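Weris hand gripper: an afternoon at the Zaltton open day

Posted Mar 15, 2023

I'd been on the Zaltton mailing list since October without ever getting a place at one of their open days, so when a spot came up in Goneck I grabbed it, and I'm so glad I did! They don't do these in a showroom. You go to an ordinary apartment, you squeeze into an ordinary bedroom with an ordinary amount of stuff in it, and you get to try the Weris on whatever happens to be there. Nine of us went through that afternoon, in small groups, shoes off at the door.

If you follow this blog you know I mostly review arms and little desktop bots. The Weris is a different animal. There's no arm at all. You are the arm. You hold the thing, you do the job, and the recordings go off to teach a robot how it's done. I've read plenty about these tools and had never had one in my own hands for longer than a minute at a trade fair (with a line of people behind me, sighing).

First impressions

It's smaller than I expected, black, all angles, with linkage plates that have triangles cut out of them and shiny round pivot screws at the joints. The fingers stay parallel as they close, and each one has a ridged blue pad on the inside. The pads are my favorite part. I kept pressing them with my thumb while I was supposed to be listening.

Nokuthula Kekana ran our session, and she has the patience of a saint. She did one pick herself, no talking, then handed it over. The job for the afternoon was jewelry, which I thought was a strange choice until I tried it. Blocks and cups I can do. A bracelet has no front, no back and no opinion about what shape it wants to be. You pinch one bead and the rest of it goes wherever it likes.

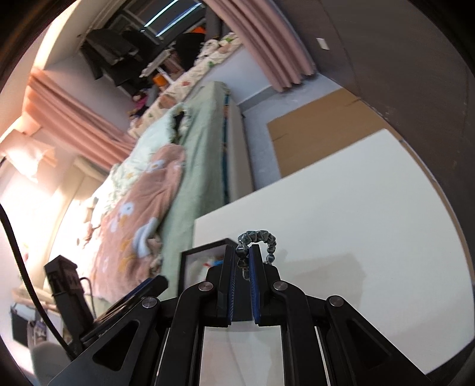
Blue ridged pads, grey-blue beads. The Weris with a bracelet in its jaws.

Beads turned out to be a really good test of the pads. My habit is to squeeze hard, and Nokuthula kept telling me to ease off. Once I did, I started to feel the bead settle between the ridges before I lifted. There's a tiny bit of give in the linkage right at the end of the squeeze and you learn to stop there. By my fifth or sixth try I was pretty pleased with myself, and then she pointed me at the thin stuff.

Chains and cords are hard. Really hard! The pads are made for things with some thickness to them, and with a fine chain on a flat tabletop I was scraping away like someone trying to get a sticker off a window. What worked in the end was coming in low with one finger nearly flat to the table and nudging the chain into a little heap before closing. Nokuthula's way is to go for the clasp every time. Her way is better, but you have to find the clasp.

Picking out of a box is another skill again. The jaws open wide, wide enough that you can have one on each side of a small square box with room to spare, and that's handy for moving the box itself. Going inside it is a squeeze. You have to half close first, then go down, and the plates block your view just when you want to see which bead you're about to grab. I ended up tilting my head like a confused dog. The box we used had a big blue flower ornament with beads in the middle, and it was the one thing I got first time, every time, because the petals are nice fat loops. The sheer pouch in there was the opposite, all crumple and no edge.
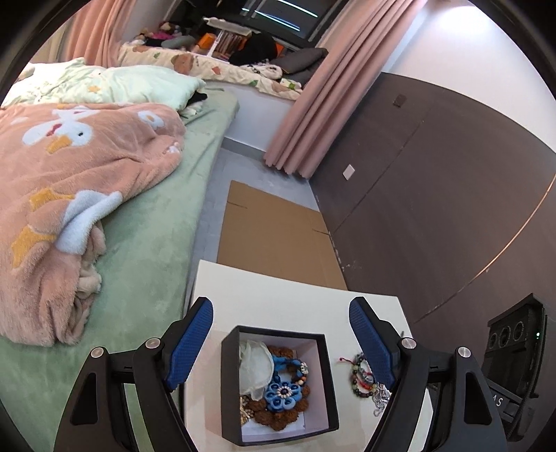 The Chae software

Everything goes into an app called Chae, which I got to poke at on a laptop in the hallway. The list for the jewelry job was up to 2941 recordings when I looked, and you can scrub through any of them, tag them, and throw out the duds. I threw out plenty of mine. Searching is quick. Renaming things is not, and I'd love a proper undo button, since I deleted one I liked and it was gone for good.

What I did like a lot is that it sorts your picks by how long they took. My longest was a necklace that I fought with for 123 seconds. I'd have guessed twenty. It's a bit humbling to watch back, but you see right away where you dither, and for me it's always the moment just before closing.

Comfort

Fine for the first half hour, then my wrist started grumbling. The weight sits forward of your hand, so working straight down over a table is comfortable and reaching across it isn't. I have small hands and had to shift my grip to close the jaws all the way. The tall guy in my group had no trouble at all and could have gone on until dinner. A strap would help. Nokuthula said people ask for one a lot.

What it costs

Zaltton rents the Weris for 80 dollars a week with Chae included, or you can ask them for a price to buy. For a hobbyist that's a fun week and then you send it back, which is how I'd do it. If you teach a class or have a few friends who'd take turns, it gets cheap fast.

Would I go again?

In a heartbeat. Good pads, wide jaws, clever little linkage, very nice people. Points off for the view into tight spots and for what it did to my wrist. I've put my name down for the next open day, and I'm told that one's in a kitchen, so I'm bringing my own slippers and practicing on spoons until then.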